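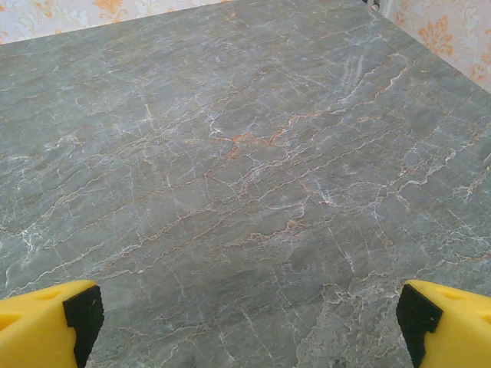

About Sanduvton

We're a small company in Mevdale that teaches robot arms to tidy up. Our main product is called Mosoti, and its whole job is to take mixed parts off a table and put them away in the right bin. We started out with toy building bricks and we still use them every day, partly out of habit and partly out of affection (most of us grew up with a box of them under the bed). They're cheap and tough, and they land in every awkward position you can think of, which makes them very good teachers.

Venkatesh Nadar founded the company in a rented room over a bakery, with two secondhand arms and a table that wobbled. The table has been replaced. Venkatesh still comes in early to run the first sort of the morning himself, and he'll happily talk your ear off about it if you visit.

The January stop

People who find us often ask about the fault we had in January, so we'd like to tell it here in our own words.

We were getting ready to deliver to Drurnness, our first large customer, and had planned an overnight run of 400 sorts. Nearly 200 had gone by when the left arm reached across to the bin and a slack loop of its tubing caught on the rim. The motor pushed harder than it should have. The bin slid into the path of the right arm, and the right arm, which had no idea the bin had moved, came down on it. The software noticed something was wrong and stopped everything, but it took 2 seconds to do so, and that is a very long time for an arm to be pressing on something it shouldn't.

No one was hurt, and the damage came to a cracked bin and a bent finger. But someone's hand could have been there, and that thought stayed with all of us. We called Drurnness the same morning, told them what had happened and moved the delivery back. They were very kind about it, and they're still with us.

A lot changed afterward. The tubing now runs along each forearm in small clips, and checking those clips is the first thing on the morning list. The arms also watch the effort in their own joints, so a snag stops both of them together, long before a person would have reached for the button. We practice with both arms working close to the same pile - reds and blues all jumbled up - since that's where the trouble is most likely to come from.

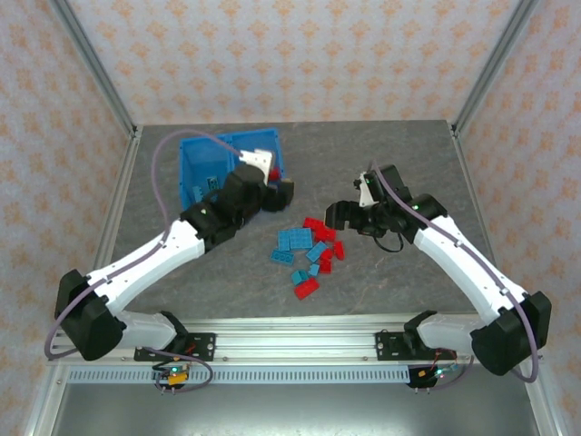 How we work now

Every fault gets written down, even the silly ones, and whoever finds it gets to explain it over lunch. We've learned a lot from bricks that were dropped, bricks that went in upside down, and one that spent a weekend wedged behind a bin. Colors go in separate bins, teal in one and red in the next, and before a run is signed off a person looks in and checks that nothing has strayed.

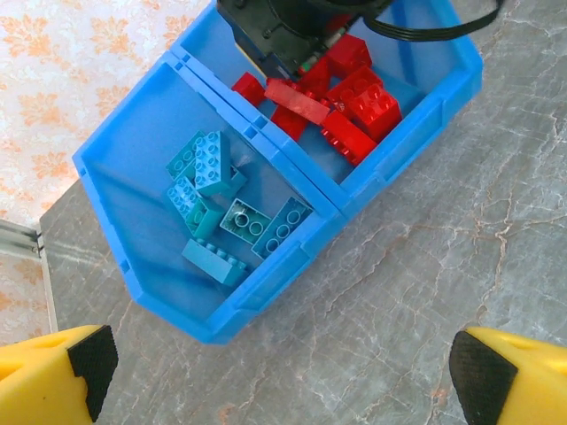 Come and see us

Visitors are always welcome at the Mevdale workshop, and we're especially fond of school groups. Our next open afternoon is 17th June. You'll be asked to stay behind the line on the floor while the arms are moving, and Venkatesh will show you the cracked bin, which we've kept on the shelf by the door.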